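Gripper trials: your questions

Which grippers are you comparing?
Two hand-held models, the Karus and the Jotach. Each one gets 500 picks with the same set of goods, one gripper in each hand.

What do you pick up?
Mostly food packets, which go into a plastic container. Soft pouches are harder than boxes – they bend as soon as one corner leaves the table.
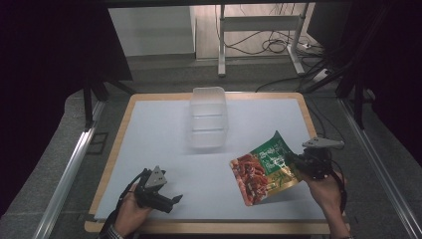
Bottles and jars will follow in November. We have logged 583 picks so far, with 6 packet types.

Do the fingers wear out?
Yes, slowly. We check the faces and edges before each session and change both fingers as a pair.
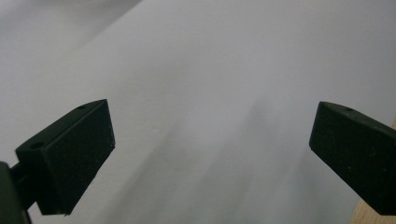
Spare fingers come from Urbańczyk and take 2 weeks to arrive. Please don't mix old and new ones.

Can I try them with my own products?
Yes. Write to Gisela Montecinos at Ovness and tell her the size and weight of each item.

Last updated: Feb 10, 2026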